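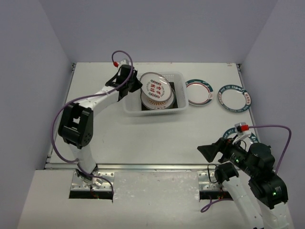 Slide 1. The two-arm cell at Clornside, with the plates and the basket out.

Good afternoon, everybody, and thank you for coming back so promptly after lunch. (Wait for the door to close.) I've been asked to talk about looking after one cell, from the bench upwards, and I'm rather pleased about that, as I've spent more time with my sleeves rolled up over this one than I have in my own kitchen.

Start with the plates, as that's where everybody's eyes go. The job is sorting crockery between table and basket, and the plates with the teal rims are the ones I'd like you to remember when we get to the grippers. A plate is a miserable thing to pick up if your fingers are even slightly out of line. The rim is thin, it's curved, and it will slide away from you quite happily. So a good half of our upkeep is really about keeping two pairs of fingers honest.

Now the mounting plates. Point to the silver ones, left and right, just behind the openings. Every screw in those gets checked on a Monday with the small torque driver, before anyone switches on. We used to do it when we remembered, and in June the left arm had crept far enough to put its home position out, and we lost a whole afternoon blaming the software. Please learn from our afternoon! We now put a dab of paint across each screw head and the metal beside it, so you can tell at a glance if one has turned.

Next, the cables, and do let me go on a bit about these. You'll see the purple cable on the left arm goes out wide in a loop beside the black joint, then along the upper link, and over in another loop to the red connector at the gripper. Those loops look untidy and visitors always offer to tie them back for us. Please don't let them. The joint needs that slack when the arm folds, and a tight cable pulls on the connector every single time. The folks at Kirkard tied theirs down neatly and went through a whole drawer of connectors. We change a cable at 445 hours of running, whether it looks tired or not.

(Have the old cable ready to pass round. Ask for it back.)

The openings at the front, with the little red and green wires inside, are where I do most of my kneeling. Power off at the wall, wait 60 seconds, then in with a soft brush and a torch. Crumbs of plastic find their way down there, and once a teaspoon, which I shan't go into. Tug each wire gently. If one moves, it gets remade that day.

Green lights next. There's one on the right arm's motor module and one by the gripper wrist. I look at both before I put a hand anywhere near. A green light doesn't mean the arm is safe to touch, and I say so to every new starter, usually twice.

Last bit: the log. It's a plain exercise book on a string, and it has 363 entries in it, of which 31 are repairs and the rest are people checking things and finding them perfectly all right. I'm very fond of those. The Hollevov team asked whether we'd move it to a spreadsheet, and perhaps we will, but the book is always next to the bench and the laptop never is.

(If there's time: the Llanos story about the gripper pads fitted back to front. If not, go straight to questions.)

Copies of the Monday sheet are by the door, so do take one home with you. Tea is at the back.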